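Folding Pants at the Big Table

If you came by on Tuesday evening expecting the usual knitting circle and found the whole room up to its elbows in trousers, I do hope you stayed, because it was one of the nicest evenings we've had since the clothing exchange moved into the old Ververidis shop. We had 746 pieces come in over the month of May, which is a lot of cotton, and a good 300 of those were pants of one kind or another. Somebody had to fold them. So we put the kettle on, pulled the long benches in, and made a night of it.

I've folded laundry for most of my life and would have told you I knew how to do it. Then Kalliopi Delić showed us her way with pants and I went home and emptied two drawers. She starts where I never do, at the side seam. You lay the pants down on a flat surface (a bed is too soft, she says, and I've come around to that) and you smooth from the waist toward the hems with the flat of your hand, a few long strokes, before you think of folding anything at all. Then one leg goes over the other, seam on seam, and you pull the crotch point out so that it makes a little triangle, and you tuck that triangle back in so the whole thing is a plain long rectangle. After that it's up in half, and in half again, and it'll stand on its own in a drawer if you ask it nicely.

Linen and light cotton are the troublemakers, as anyone who irons will tell you. They crease the minute you look at them, and if you fold the creases in they'll be there when the next person opens the bag. Side pockets are another place to slow down. Run a finger inside so the lining lies flat, and check for tissues while you're in there! You would not believe the tissues.

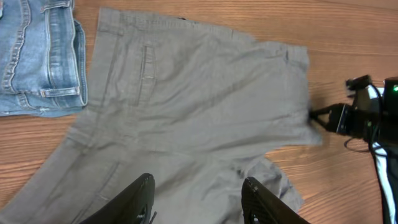

Marguerite from the Codotier Street side wrote in to say that she disagrees with all this folding in quarters and always has. Her mother rolled everything, starting at the waistband, and she says a rolled pair of cotton pants comes out of a suitcase looking better than a folded one ever did. She'd also like it known that a pair with a soft crease down the middle of the thigh goes straight back on her ironing pile, and that she blames the quarter fold for it.

Well, I tried the rolling on Wednesday with a pair of my own and I'll admit they came out very well, though they wouldn't stay put on the shelf and I found them on the floor by supper. For travel I think she has a point. For the racks and shelves at the exchange we'll stay with Kalliopi's rectangle, mostly so that the size labels all face the same way and people can leaf through a stack without pulling it down.

We got through 180 pairs before the tea ran out, so there's plenty left for anyone who'd like to learn. Come at half past six, use the door on the Skangate side, and bring a lint brush if you own one. Hangers are welcome too, the plain kind with a bar. We have more than enough of the wire ones already.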